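Notebook, paper bench, April

Started 14:15, stopped when the light went.

Back on the adhesive question. The supplier sheet for Bresateo says the paste is reversible with cold water for the life of the repair. I have read that sentence on four different products now and believed it once. The Jostside batch from last spring was also reversible for life, and we all know what it took to get those guards off.

Set up today: seven strips, cut with the grain from the spare endpapers, pasted to offcuts of the same stock. Three with Bresateo, mixed to the sheet. Three with our own wheat starch, cooked this morning, sieved twice. One with the leftover Jostside, out of spite. All under the same board with a 1000 g weight on each. Blotters changed at the half hour and then every hour, which the Bresateo people say is unnecessary. It was plainly necessary. The first blotters under their strips came out soaked and the starch ones were only damp.

Mixing notes, in case someone else has to do this. The powder clumps if the water goes in first. The sheet tells you to put the water in first. I did one pot their way and one pot the other way and threw theirs out. It also smells faintly of vinegar, and I would like to know why before it goes near anything with iron gall ink on it. Strip test for pH gave a color between two patches on the chart, so that's no answer. Need the meter back from Nidden. It has been there since the winter and they keep saying it is in the van.

Cockling: the Bresateo strips show more of it than I'd accept on a text leaf. Could be my brush load. I don't think it was my brush load. The starch strips are flat except for one corner where I lifted too early, my fault, noted on the back in pencil.

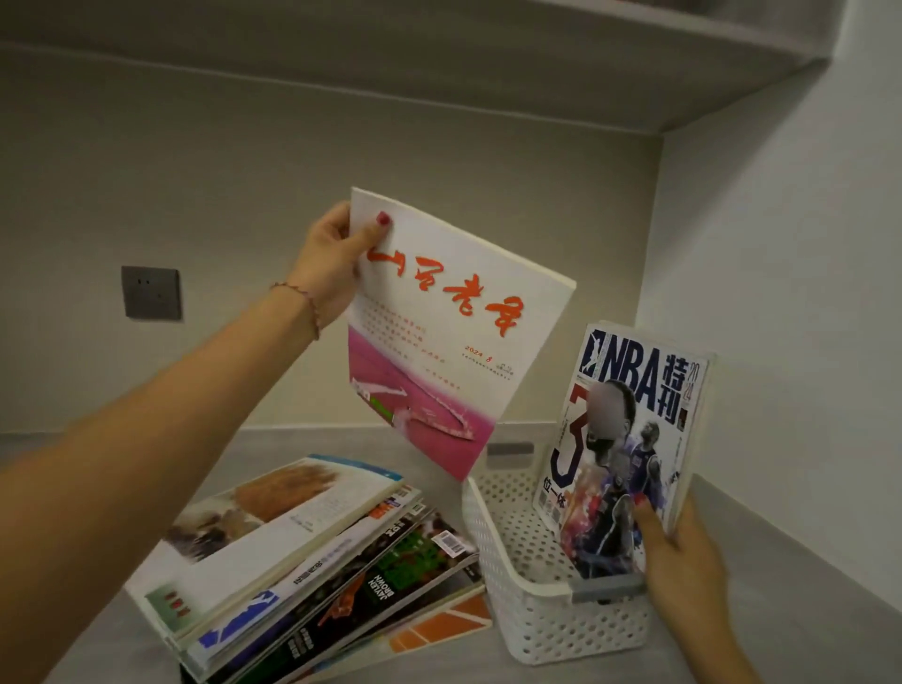
The other half of the afternoon went on coated stock, where I expect any water-based paste to do badly. The claim in the leaflet is that Bresateo "performs on all modern papers," and I'd like to see the list of papers they tried. Glossy covers are the hard case. The surface sheds water, the ink sits on top, and a big printed solid will show every tide line. A pink photograph like the one on the lower part of the 老年 cover would be a cruel test and a fair one: one misjudged brushful and the mark is there for good. Lettering over a pale ground forgives more, up to a point. For the first round I used plain coated offcuts from the bin, no printing on them. Results so far: the paste beaded, then skinned over, then let go when I flexed the sheet. Second try with a drier mix held at the edges and let go in the middle. I am not going to call that performing.

Spine widths next. Ogilvie want all their periodicals in the same drop-back box, and I have said twice that a thin issue in a deep box slides about and bruises its corners. They have sent the drawing again with the same depth on it. Their reasoning is that one size is cheaper. One size is cheaper until you add the foam, and then it costs more than two sizes. I priced it: 1585 for the run with inserts, and that leaves out my time cutting them. I'll put the sum in front of them and see if the drawing changes. Not hopeful.

Also unconvinced by the new board. Sold to us as acid free and buffered. The cut edge is a different shade from the last delivery, and the grain runs the short way on two sheets out of the packet. I've set those aside with a note on top. Please don't use them for lids.

Left overnight: all strips under weight, labels facing out, window shut. Please leave the weights alone, even if you need one. There are bricks under the sink, wrapped.

To do
Peel tests once the strips are dry, cold water first, then damp sponge, then see.
Write to Bresateo about the vinegar smell and the mixing order.
Chase Nidden for the meter again.
Fresh starch. The pot in the fridge is older than its label.
Order blotter, the heavier one.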